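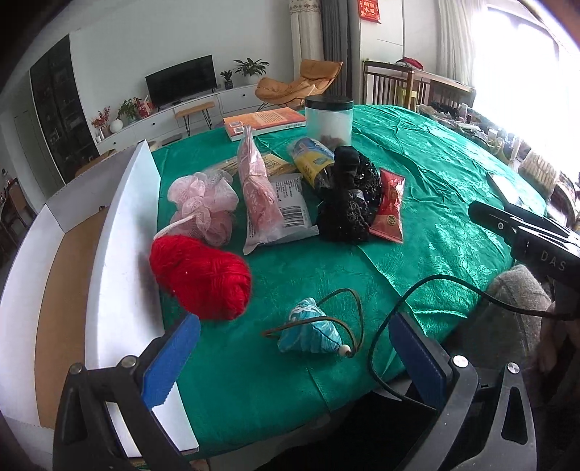 *The box contents on the green cloth, before sorting.*

The box came out of the hall closet in August, after I'd had it for two years without opening it. It weighed less than I expected. I keep a spreadsheet for this sort of thing, and the last used row was 427, so everything from the table went in from 428 onward.

The cloth is the emerald one with the embossed flowers. It still has its fold lines, and the right side needs an iron. I use it for sorting when the good light is on that table. Small things show up well against it, beads and cord ends in particular, and it can be lifted by the corners afterward to collect lint.

My sorting rule is by material first and use second. Zineb Hamdy sorts by room, and it works for her, but her apartment in Peslow has more rooms than mine.

**Yarn.** One skein, bright red, still banded across the middle. The label is gone, so no fiber content and no yardage. I wound off a short length and put it on the kitchen scale, then did the burn test on a scrap over the sink. It melted to a hard bead, so acrylic. It goes in the acrylic bin regardless of color.

**Pouch.** Turquoise with white swirls, brown cord, small off-white bead. Hala Abdel Rahman gave me this one when she moved to Raltstead. Triangular pouches are a poor shape for storage because the usable volume is all at one side. I keep stitch markers in it, and it now has its own row in the sheet under "notions, containers."

**Bath puff.** Pale pink mesh with a white twisted loop. Bathroom shelf. I replace these on a fixed schedule and this is the spare.

**Black piece with sequins.** The hardest to place. Sequins snag on yarn, lace snags on sequins, and both snag on mesh, so it can't share a bag with anything else in the box. I turned it inside out, rolled it and put it in a cotton bag. The tag stays on.

**Packets.** Anything edible goes to the kitchen the same day, foil snack included. Anything with a barcode gets scanned before it is put away. The phone app took two tries on the flat white and grey packet. Clear packaging stays on until the item is needed – it keeps dust out and takes up almost no extra space.

The old box was a Reddale carton with soft corners and went out with the recycling. The replacement is a lidded bin of 128 ounces, enough for the yarn and the pouch with a little room on top.

Next is the shelf above the closet rod. I haven't measured it yet.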